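# 卷起来就能带走的一盘棋

星期天下午三点,Gidey茶室靠窗的那张长桌已经坐满了。来得晚的人不着急,从背包侧袋里抽出一卷东西,往旁边的矮柜上一抖,四个角用手掌压一压,棋盘就有了。再摸出两只圆盒,盖子一拧,哗啦一声,那个声音我从小就喜欢。

我学棋是在一张折叠木棋盘上学的。中间那道合页缝正好压着天元那条线,棋子放上去总有点歪,下到中盘,白子一颗一颗往缝里溜。后来攒钱买了块整木的,厚,沉,落子有回声,供在书架顶上,一年请下来两三回。真正陪着我下了最多棋的,是一张软棋盘。搬家带着它,出差带着它,在火车的小桌板上也铺过(只铺得开小半张,我们就下那小半张)。

所以编辑部问谁愿意写一篇关于软棋盘的稿子,我举手举得很快。

## 一张布、一张皮、一张胶

市面上叫“软棋盘”的东西,其实是好几样。最老派的是布的,棉布或者绒布,印线,边上锁一圈。布棋盘叠得小,可以塞进外套口袋,缺点是爱跑。桌面稍微滑一点,袖子带一下,整个右上角的死活就改写了。

仿皮的那一类最常见,正面印格,背面磨毛,卷起来像一张小地图。手感好坏差得很远,好的摸着温润,落子时有一点点往下吃的感觉;差的发硬,天冷的时候铺开,四角翘得像要飞。

还有橡胶底的,跟大号鼠标垫是近亲。它沉,也最老实,往哪儿一放就趴在哪儿。我手边这张Neltent就是橡胶底,连布袋一起上秤,906克,作为一张棋盘不算轻,可你要是背过整木棋盘去赴约,就会觉得它轻得像一封信。

茶室的常客Kofi Sarpong偏爱另一头。他包里是一张Drutham的薄款,208克,对折再对折,夹在一本打谱书里。“薄的好处是你永远没有借口不带。”他一边说一边把它摊在茶盘边上,顺手把茶壶挪远了一个手掌。

两种我都下过不少盘。硬要我选,在家选厚的,出门选薄的。也有人正好倒过来,家里那张要跟饭菜轮流用桌子,所以越薄越好收。

## 关于折痕的争论

爱棋的人聚在一起,能为折痕吵一个下午。

卷派认为棋盘只能卷,而且要印线的一面朝外卷,这样摊开时四角往下扣,自己就贴住桌面了。折派觉得卷筒占地方,书包里横也不是竖也不是,还不如干脆折好,反正几道印子也不妨碍人下棋。我年轻时是坚定的卷派,后来有一张棋盘在行李箱里被压了一个夏天,拿出来横竖都是折痕,我心疼了一晚上,第二天照样下,输赢跟从前没什么两样。

现在我甚至有点喜欢那些痕迹。木棋盘老了有棋子磨出来的小坑,软棋盘老了有折线,都是用过的样子。真要把它弄平,办法也有,只是得有耐心:背面朝上摊在平整的桌上,压几本大开本的画册,放一夜。夏天效果快些,冬天可以先在暖和的屋子里搁一会儿再压。千万别用熨斗直接烫,我见过一张仿皮的被烫出了一个完整的熨斗印,尖头正对着小目。

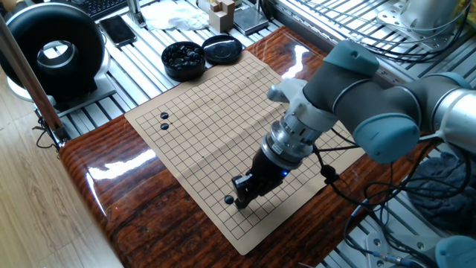
*摄影:Fiifi Adjei / Jenura 供图*

米色的软棋盘铺在亮面的红褐色木桌上,是我很喜欢的一种搭配。浅色的底子把黑子衬得格外清楚,盘上才寥寥几颗,眼睛已经忍不住替它们往下想了:左上那两颗一上一下紧挨着,靠下边又孤零零来了一颗。盘面上浅浅的折痕还在,斜着铺也无所谓,坐下来的人自己会找角度。

## 底色这件小事

说到米色,我想多讲几句。挑棋盘的时候,大家习惯先看大小、看厚薄,底色常常是最后才想到的,可它偏偏跟你眼睛打交道的时间最长。

黄得太浓的棋盘,在暖光灯下会整个往橙色里走,白子显得脏。绿色绒布的很有气派,我在一家旧旅馆里见过一张,配着铜台灯,漂亮极了,下到晚上却觉得白子一颗颗都在晃。纯白的最不好,白子放上去像没放。米色和浅木色之所以经久不衰,靠的是黑白两边都不吃亏。黑子沉得下去,白子也浮得起来。

线也要看。线太细,灯暗一点就得俯下身子找交叉点;线太粗,整张盘像铁窗。我喜欢那种黑得利落、印得匀的线,用指腹抹过去几乎摸不到。买的时候可以斜着对光看一看,线条有没有断,星位的圆点是不是圆。再用指甲背轻轻刮一下角上,会掉墨的当场就掉了。

另外提醒新手留意格子的形状。正经棋盘的格子是略长的,竖向比横向稍大一点,这样坐着斜看过去才显得方。有些便宜的软棋盘图省事印成正方,拿在手里看着规整,一坐下来下棋,就觉得对面那几路被人压扁了。

## 盒子打开,盖子翻过来

棋罐是另一个能聊上一整天的话题。讲究的用整块木头旋出来,也有编的、漆的、陶的。跟软棋盘搭着出门的,多半还是轻便的圆盒。

我对出门用的棋罐只有两个要求。一是口要大,手伸进去能舒舒服服地夹出一颗子。口小的罐子会让人变得急躁,长考之后好不容易下了决心,手指头却卡在里面捞,那口气就泄了。二是盖子要紧。棋子在包里撒过一次的人都懂,过了半年还能从笔袋里倒出一颗来。

盖子也有它的用处。对局时翻过来放在罐子旁边,提掉的子往里一搁,对方一眼看得到,数起来也方便。Kofi下快棋的时候不爱用盖子,吃了子就攥在手心里,攥得满满一把,到后来落子只能用左手。大家笑他,他说左手那几步下得更好。

至于棋子本身,出门我带单面凸的。一面平一面鼓,平的一面朝下,落在软棋盘上稳稳当当。双面凸的手感更圆润,在木盘上一颤一颤的很好看,可一到软盘上,如果底下的桌子不太平,就会慢慢转。单面凸还有一个好处,复盘摆变化的时候,可以把假想的那几手翻过来放,鼓面朝下,讨论完一翻一收,原来的局面还在。

声音是软棋盘唯一让人惦记的地方。木盘上“啪”的那一下,确实没有别的东西能替代。软盘上落子是闷的,“笃”,像隔着毯子敲门。我以前嫌它没精神,后来家里有了早睡的孩子,夜里十点以后摆谱,才发觉这一声“笃”有多体贴!

## 桌子别抢戏

茶室的长桌是老板从Gidey旧货市场后街拉回来的,漆面亮,天气好的下午能映出窗框。亮面桌子好看,铺薄棋盘却容易滑,几位老棋友各有各的招数。有人在四角压茶杯垫,有人在棋盘背面贴几小块防滑布,Kofi干脆带一条湿过又拧干的小方巾,先在桌上擦一遍,等它干透再铺,说这样桌面涩一点。我试过,管用。

桌子的高度也值得计较。餐桌偏高,小个子的人下到对面的角上得站起来,一站起来就容易碰到自己这边的子。茶几又偏低,一盘棋下完腰直不起来。我觉得最舒服的是胳膊肘搭上桌沿、肩膀仍然放松的高度,棋盘离自己这边的桌沿留出一只手掌宽,手腕有地方歇。

棋罐放在右手边(左撇子自然换一边),茶放在另一侧,离远一点。软棋盘吸了茶,布的会留一圈黄印,仿皮的擦得快倒没事。橡胶底的要记得把背面也擦干,晾透了再卷,不然下次打开有味道。

## 养一张棋盘

养护其实简单得很。下完棋,先把子收干净,拎起一边轻轻抖一抖,饼干屑比你以为的多。每隔一阵子,用微湿的软布顺着线的方向擦一遍,别来回搓。仿皮的忌酒精,印线会花。布的可以手洗,冷水,摊平晾,不要夹起来挂,挂出来的棋盘会往下坠,格子越往下越长。

棋子也该洗。一盆温水,滴一点点洗洁精,黑白分开泡,用手搅一搅,那个声音像海滩上的卵石。捞出来铺在毛巾上晾干再入罐。我喜欢挑阳光好的早上做这件事,黑子洗完乌亮乌亮的,摊开一大片,看着就想立刻找人下一盘。

收纳的话,我把那张厚的卷好,外面套布袋,立在门后。立着比躺着好,躺着上头总会莫名其妙地堆上东西。薄的那张就住在包里,不拿出来,省得出门前还要想起它。

## 再来一盘

太阳偏西的时候,长桌上的茶换过了好几回。矮柜那一局下到官子,围过来看的人比下棋的人还紧张,有个戴绒线帽的小姑娘趴在桌沿上,下巴几乎贴着棋盘边,一声不吭地替黑棋着急。

最后黑棋赢了两目。输的那位不服气,把盘上的子两手一拢,黑的拨过来,白的拨过去,软棋盘被带得皱起一个小包,他随手一抹,又平了。

“猜先。”他说着,已经把手伸进了棋罐。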